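Segmenting Head-Camera Demonstrations by Hand State

Abilio Cabello
Updated 3 Feb 2020

This page covers how we cut long first-person recordings of desk work into short labeled segments for training manipulation policies. It assumes you have already run the Pokora importer and have one folder per recording, with frames and hand keypoints extracted. If the keypoints are missing, go back to the import page first.

The method labels each hand separately. Earlier we used a single label per frame ("reach", "grasp", "place"), and it failed whenever the two hands were doing different things. On desk tasks that is most of the time.

1. Set up the label tracks

Open the recording in Cordero and create two tracks, left and right. Each track takes one of five states: free, approach, pinch, cover, release. "Pinch" means the object is held between the thumb and one or more fingers. "Cover" means the hand is over an object that rests on a surface, with the fingers curled around it. Do not add states per object. The object name goes in a separate field.

Left and right always refer to the wearer's hands.

2. Choose anchor frames

Step through the recording and mark one anchor frame in the middle of each stable state. Do not try to find the boundaries yet. A good anchor shows both wrists and has little motion blur. In the Bristthorpe set, 2,893 anchors were marked across 109 recordings, all before any boundary was set.

3. Label each anchor

Assign the state from the anchor frame alone. Do not scroll forward to see what the hand does next, as this leaks future information into the label and the policy will learn to depend on it.

The anchor below is labeled left = pinch, right = cover. The left-hand object is fully usable for tracking. The right-hand object shows only a sliver of yellow beneath the knuckles, so set its visibility flag to "partial" and leave the object name as "small yellow item". Do not copy the name over from the other hand, even if the colors are close.

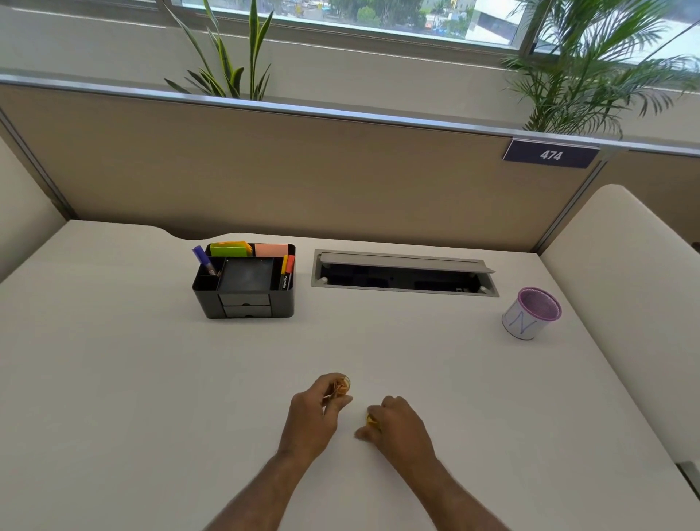 4. Grow the boundaries

Run the grow command on each track. It extends the anchor in both directions until the thumb-to-index distance or the wrist speed leaves the range measured at the anchor. The window defaults to 43 frames on each side. Raise it for slow tasks.

Growth on the two tracks is independent, so the boundaries will not line up. Leave them that way. Forcing shared boundaries was the largest source of error in the first version.

Cover states need a manual check. Fingertip keypoints are unreliable when the fingers are curled under, and the thumb-to-index distance jumps from frame to frame. If a cover segment comes back in several pieces, merge them and set the boundary by wrist speed only.

5. Export

Export with both tracks and the visibility flags. Segments shorter than 26 frames are dropped by default - check the log before accepting this, as short release states are often lost.

The Sturnari trainer reads the two tracks as parallel sequences. If it reports a length mismatch, one track has an unlabeled gap. Fill gaps with "free" only after looking at the frames.

Known problems

Mirrored recordings swap the tracks without a warning. Check one anchor per recording against the raw video.

The December release of Cordero writes visibility flags as text instead of integers. Convert them before export or the trainer treats every object as fully visible.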